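Section 9. Setting Out and Clearing the Shared Activity Table

This section applies to the Plidico small-parts kit, item 761, used on a single long table. Read Section 2 (Cleaning Agents) before you begin.

9.1 Preparing the surface

1. Remove everything from the table and wipe the top from one end to the other.
2. Let the surface dry fully.
3. Set the open wooden box down first. Its inside must be free of dust and splinters.
4. Keep paper napkins next to the box, never in it. 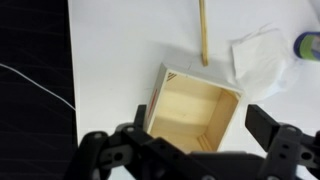 5. Run a fingertip along the rim of the box. Sand any rough spot with fine paper and wipe again.

NOTE: Do not soak wooden parts. A damp cloth is enough.

9.2 Placing the blocks

1. Sort the blocks by size before sorting by color.
2. Put the larger share in the deep bowl and the remainder on the small plate or dish.
3. Fill no container above the rim.

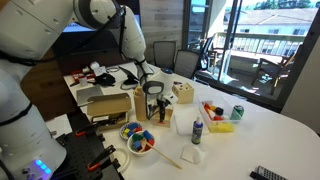

Pegs are stored apart from the bowl blocks at all times. Mixed sets take longer to check and parts go missing. A clear bin is preferred for pegs — the contents can be checked without lifting it — and a sponge may be kept at the front of the bin, as with the yellow one used here. Replace the sponge when it starts to crumble.

CAUTION: A long stick left leaning in a bowl can tip the bowl if it is knocked. Lay sticks flat when the table is not in use.

9.3 Bottles, drinks and adhesives

1. Close all caps before placing bottles on the table.
2. Stand glue upright and wipe the nozzle after each use.
3. Move drink cans away from books and paper.

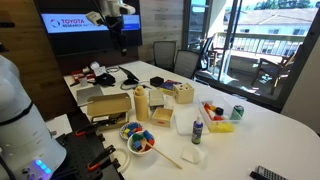

4. Place the cutting board flat. Check that it does not rock when pressed at each corner.
5. Return the shape-sorter pieces to the cube. Pieces from the older Ronitz set do not fit and must be stored separately.

9.4 Clearing the table

1. Clear cloths and paper towels first.
2. Clear books next, then trays, then wooden items.
3. Leave bottles until last.
4. Coil loose cables and keep them off the walking side of the table.
5. Push chairs in.

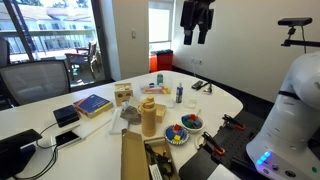 Hodžić asked, after the August revision, whether bottles could be cleared first when the table is needed quickly. They can, provided all caps are closed and nothing is stacked in their place. The order in 9.4 remains the standard one.

For replacement pegs and blocks, quote part number 76 on the Seranach order form. Wooden boxes are ordered separately — see Section 2 for approved finishes.

Revised 8 May 2023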